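一个挂杯子的木架，要不要叫“台面收纳系统”

Stasta 的新品杯架 Castaño 本周开放第2批预订，说法比上一批更大，东西没怎么变 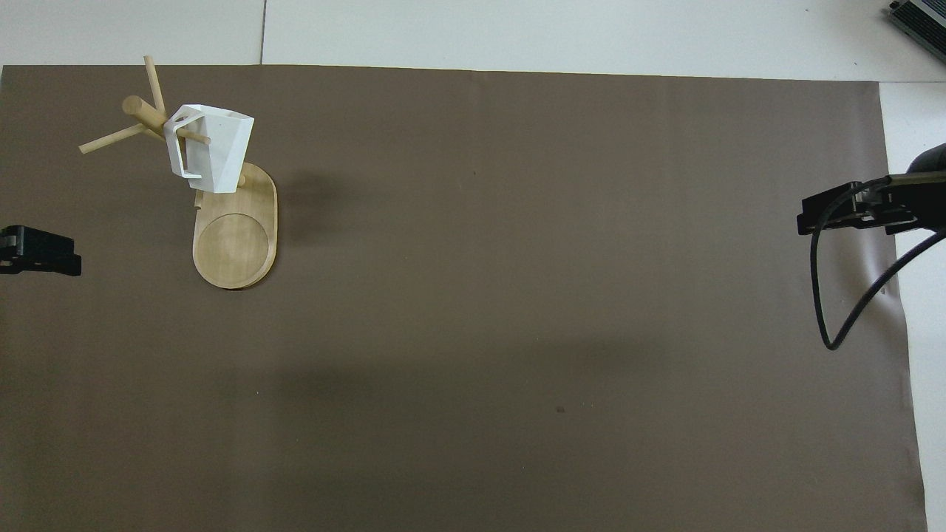
莱西娅·西莫年科（Lesia Symonenko）
家居与消费版记者
2026年9月13日

家居品牌 Stasta 本周重新开放了木制杯架 Castaño 的预订，定价103元，杯子另购。按照新的产品页，它已经不叫杯架了，叫“台面收纳系统”。第一批上架时，同一件东西的名称还是“四钉挂杯架”。我把两版页面的参数表对着看了一遍，底座、立柱、木钉的规格一个字没动，改的都是上面那几段话。

说它是杯架并不委屈它。椭圆的长底座，一头竖着立柱，柱顶往四个方向伸出圆木钉，杯把往钉上一套就算挂好。底座另一头挖了一个浅浅的圆凹，公司称之为“驻杯区”。挂杯子的木架在许多人家的厨房里都见过，长辈家里也许就有一个，钉子磨得发亮，没人给它起过名字。Stasta 的设计主管 Jong-dae Yeo 在线上说明会里讲，普通杯架“只解决了存放，没有解决使用”，而 Castaño 把取杯、用杯、归位放进了“同一个动作闭环”。

我问他闭环具体指什么。他说，喝完的杯子可以先放在圆凹里，之后再挂回去。我又问，那和先放在桌上、之后再挂回去差在哪里。他的回答是“边界感”。

圆凹这件事值得多说两句，因为涨价的理由大半压在它身上。产品页写它能当杯垫，能接住杯底的水，能提醒用户及时归位。当杯垫这一条我信，一个平底的浅凹放一只杯子，位置是够的。接水这一条就要打个问号。它是直接在木头上做出来的，页面上没有写凹槽里另做了什么防水处理，只在保养说明的倒数第二行提醒“请避免长时间积水”。一边说能接水，一边说别积水，买的人该听哪一句，客服给我的答复是“以保养说明为准”。

“及时归位”那一条更玄。说明会上放了一张图表，称用户把杯子放回架上的比例有明显提高。图表下面的小字写着受访者103人，全部来自第一批买家，问卷由公司自己发出，题目是“您是否觉得台面比以前整洁”。刚花钱买了杯架的人觉得台面整洁了一些，这我毫不意外。用过之前是什么样，没有记录；有多少人收到问卷没有回，也没有公布。我要了原始问卷，对方说在整理。

负责替 Stasta 做零售渠道的 Clutesance 给出了另一个数字：第一批总共卖出约1,408件。对一家小牌子的木器来说，这个数不算差。可是新闻稿把它写成“市场已经用行动投票”，就有点过了。第一批上架那阵子，杯架是跟同品牌的多面杯搭着卖的，单买杯架和买套装的各占多少，Clutesance 没有分开统计，或者统计了不肯给。

那款多面杯倒是比杯架更惹眼。杯身是一块块平面拼出来的，杯口也不是正圆，是不规则的多边形，白色，挂在钉子上，每个面的明暗都不一样。摆着好看，我没有意见。我的意见在产品页把它和杯架并称为“为彼此而生”。杯子能不能挂，看的是杯把的孔套不套得进木钉，跟杯身是圆是方没什么关系。我向公司求证有没有专门的配合设计，Yeo 承认木钉的粗细是按“常见杯把”定的，换别家的杯子照样能挂。换句话说，家里已经有杯子的读者不必为了这个架子再买一套。产品页没有写这句话，我替它写在这里。

反过来，有些杯子挂不了，这一点页面同样没提。没有把的杯子当然不行；把手窄、只容一根手指的小咖啡杯，要先量一量再下单；特别大的马克杯，相邻两只会不会碰到，参数表里查不到，因为表上只列了架子自己的尺寸，没有列建议的杯径。四个钉子朝不同的方向伸，挂四只小杯子大概从容，挂四只大杯子就得看运气。我请公司给一个最大杯径，对方先说“绝大多数日用杯都适用”，第二封邮件里说“建议以实物为准”。网上预订的人没有实物。

再说名字。Castaño 是西班牙语里的“栗树”，也指栗色。可是这架子是浅浅的蜂蜜色，离栗色很远。是不是栗木，材质栏里只有“天然实木”四个字。我连问两次树种，第一次的答复是“精选硬木”，第二次的答复是名字“取的是一种秋天的氛围”。用什么木头没有高低之分，浅色的木架也很耐看，只是一件定价103元的木器，连木头是哪一种都要靠氛围来交代，总归说不过去。

菲莉丝·多布森（Phyllis Dobson）在斯科尔库姆（Skollcombe）开了多年的厨房用品店，店里进过第一批货。她对这架子本身评价不坏：“底座长，杯子挂上去以后立得住，我没见它倒过。木头摸着也顺。”被问到“台面收纳系统”时她笑了，说店里的价签上还是写杯架，“不然客人要问我系统在哪里”。她更在意的是另外一件事：同样四个钉子的木架，她店里还有两个牌子，便宜不少，底座上没有那个圆凹。买哪个，她让客人自己拿主意，多数人先看的是台面放不放得下。

放不放得下，确实是这类东西绕不开的问题。杯架省的是柜子里的地方，占的是台面。Castaño 的底座做成长条，为了容下那个圆凹，比只托一根立柱的底座要多占一截。靠墙横着放还好，台面浅的人家，竖着摆就要伸到切菜的地方来。挂在四面的杯子又比底座宽出一圈，实际让出的面积要按杯子算，不能按底座算。产品页的示意图是按底座画的。

还有灰。杯子敞着挂，杯口朝外，常用的几只天天洗，问题不大；挂着当摆设的那只，过几天就得冲一冲再用。灶台边上还要加上油烟。产品页推荐的第一个摆放位置恰好是“灶台旁的黄金触手区”，我不知道写这句话的人家里做不做饭。

也不是所有同行都像我这样挑剔。产品设计讲师 Kipchumba Kimaro 看过参数后认为，圆凹是个合理的小改进，让一件单用途的东西多了一点用处，“泡茶的时候手边有个固定的地方放杯子，这种细节用久了会喜欢”。他同意“系统”两个字用得大了，但觉得消费者分得清广告和东西。这话我同意一半。分得清的人，多半也不会去读产品页上那几段话；会去读的人，往往是真想知道自己多付的钱花在哪里。

多付了多少，公司不愿意谈。第一批的售价已经从页面上撤下，客服说“历史价格不具参考性”。多布森店里的老价签还在，她没有让我抄上面的数，只说第二批的进货价确实高了，她还没有决定补不补货。Yeo 的解释是木料和运费都在涨，加上“品牌内容投入”。前两样可以理解，最后一样，大致就是把“杯架”改写成“台面收纳系统”的那笔钱。

Stasta 的客户关系经理 Sun-ja Noh 在截稿前回了一封邮件，说公司会考虑在页面上补充建议杯径，保养说明里关于积水的措辞也会“进一步优化”。树种一项没有提到，问卷也没有提到。她同时确认，预订期内付款的顾客在发货前可以全额退款，发货后退回则要自付运费，木钉如有松动可以免费更换，须附照片。

第二批九月底截止预订，发货时间页面上写的是“入秋后陆续”。打算买的读者，下单前请量两样东西：自己最大那只杯子的外径，还有台面上真正空着的那一块。

（更正与来信请寄本报家居与消费版。本文所涉产品由记者自费购买。）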